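Ticket 1188: Workstation shuts off under load, vendor says it is the software
Product: Etura desktop, used as the Cliner batch machine
Status: Closed, with reservations
Opened by: Doaa Berrada

Initial report

The machine powers off without warning during the nightly Cliner job. No blue screen, no error message, fans stop and that is it. Pressing the power button brings it straight back to the login screen as though nothing had happened. The event log has the usual entry saying the previous shutdown was unexpected, which I could have told it myself.

First seen in July, after the Cliner update. Ouazzani support has already told me by phone that the update "changes how the job uses resources" and that I should wait for the next one. I would like somebody to explain how a billing program cuts the power to a computer before I agree to wait for anything.

Log, entry 1

Ran the Cliner job by hand with the full set of 751 records. Power went off at 9 percent. Ran it again right away and it went off at the same point. Support's reading of this was that a bad record must be crashing the program. Fine, except that a crashing program leaves a crashed program behind. It doesn't leave a dark screen.

Took the first tenth of the records out and ran the rest. Off again, earlier this time. So much for the bad record.

Log, entry 2

Support asked for the following, and I did all of it:

Reinstalled Cliner. No change.
Cleared the Cliner cache folder. No change.
Turned off sleep and hibernation. No change, and it was never asleep.
Updated the graphics driver. No change. The job doesn't draw anything.
Ran the "health check" tool from the Etura site. It reported the system as healthy and then offered me a paid version of itself.

I want it noted that each of these was presented as the likely fix.

Log, entry 3

Tried something that has nothing to do with Cliner. Compressed a large folder of old scans with the archive tool set to use every core. Power off inside 2 minutes. Repeated it with the archive tool limited to one core and it finished normally.

So the fault follows the load and the billing program happens to be what we load it with. My guess is that the update lets the job use more cores than before, and that is the whole of its involvement. Sent this to support and got back a link to the article on clearing the cache folder.

Log, entry 4

Swapped the power cable. Moved to a different wall outlet on a different circuit. Took the power strip out of the chain. Same result each time.

Ran the memory test overnight and it passed. I put limited trust in that, as a memory test doesn't work the processor very hard, but random memory errors usually show up as something messier than a clean power cut.

That leaves heat, the power supply, or the board. Temperature readings in the Etura utility stay flat at one number from cold start to shutdown. I don't believe a sensor that never moves. The firmware setup screen gives a different number, and it climbs while I sit there looking at it.

Log, entry 5

Asked whether opening the case would affect the warranty. Three different answers from support in one afternoon — no, yes, and "depends on the seal." I can't find a seal. Went with the first answer and saved the chat.

For anyone following along with the same model: shut down fully, unplug at the wall, hold the power button for a few seconds, and lay the tower on its side before taking the panel off. Take a picture of the cable runs before pulling anything. With the cooler and processor both out, keep tools and sleeves well away from the socket, because a bent contact will cost you more than the problem you came in with.
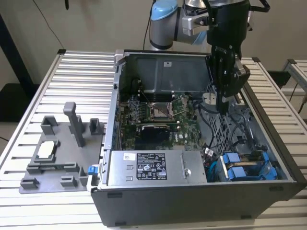
Druvinach replied that none of this was necessary and that a replacement power supply should have been ordered on the first day, since a sudden cutoff under load "is the power supply nine times out of ten."

Noted. I asked where the nine out of ten comes from and have not been told. A supply is also the part they sell. I'm not ruling it out, but I would sooner test the thing than buy one on a proverb.

Log, entry 6

Borrowed a known good power supply from the spare parts shelf and ran the machine on it with the case open. Archive test with every core: power off, a little later than before. The original supply, put into another desktop, ran the same test to the end without trouble.

That clears the power supply as far as I'm concerned. Sent both results to Druvinach.

Log, entry 7

Cleaned the old thermal paste off the processor and the cooler. It was dry and had covered only part of the surface. New paste, cooler back on, screws tightened a little at a time in a cross pattern. One of the screws had been turning freely when I first took the cooler off, and I should have written that down at the time.

Archive test with every core: finished.
Cliner job, all 751 records: finished.
Cliner job again straight after: finished.

The Etura utility still shows the same flat number. I have uninstalled it.

Closing note

Support has asked to record the cause as "resolved by Cliner reinstall." I do not agree to that. The reinstall was in entry 2 and the machine kept shutting off through entry 6. Please record it as poor contact between cooler and processor.

I'm also not going to claim it is fixed for good. Three good runs are three good runs. If it comes back I'll reopen under this number, and I would ask that the cache folder article not be sent again.

Doaa Berrada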